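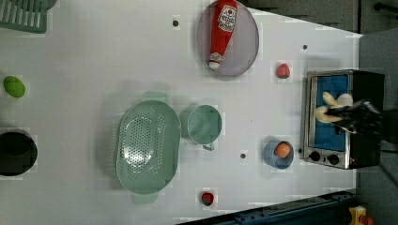

« À table, les petits ! » : Histosari fait entrer la dînette dans les médiathèques

Communiqué de presse, décembre

C'est avec une joie que nous avons bien du mal à contenir que l'association Histosari annonce le lancement de « À table, les petits ! », un programme de prêt de malles de dînette destiné aux médiathèques, aux ludothèques et aux écoles maternelles. Après deux hivers de préparation, de repas partagés et de très longues discussions sur ce que l'on mange chez les uns et chez les autres, 200 malles prennent enfin la route !

L'idée est née dans la cuisine de Rocío Alvarado, présidente de l'association, un soir où ses neveux avaient ouvert un restaurant sous l'escalier.
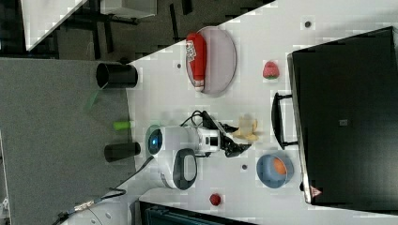
Le menu changeait toutes les cinq minutes, l'addition était toujours fausse, et l'on y parlait trois langues. « Je me suis dit que tous les enfants devaient pouvoir tenir un restaurant pareil, même quand il n'y a pas de place à la maison pour une cuisine de jeu », raconte-t-elle.

Chaque malle s'accompagne d'un livret de comptines et de recettes, écrit par Rozália Michalík et illustré par Štěpánka Sýkora. On y apprend à dresser une table, à nommer les légumes, à demander poliment du rab (et à le refuser, ce qui est beaucoup plus difficile). Le livret a été tiré à 3000 exemplaires, et les familles pourront repartir avec le leur. 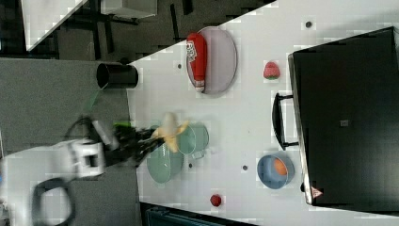

Une banane, un four et de quoi ouvrir un restaurant.

Les structures intéressées empruntent une malle pour six semaines, gratuitement, contre une simple adhésion annuelle. Les éditions Rendwood, qui impriment le livret, et la maison de quartier Salinas, qui prête ses rayonnages pour le stockage, nous accompagnent depuis le début, et nous les en remercions de tout cœur.

« Les parents s'assoient pour cinq minutes et restent tout l'après-midi », se réjouit Lorenz Kofler, coordinateur du programme, qui a lui-même été servi un nombre déraisonnable de fois.
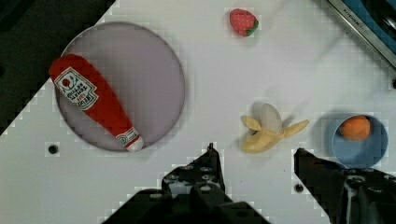 Le ketchup est servi à l'assiette.

Un goûter de lancement réunira petits et grands à la maison de quartier Salinas, en décembre, à partir de 15 heures. L'entrée est libre, et les gâteaux faits maison sont les bienvenus !

Contact presse : Vojtěch Kováčik, association Histosari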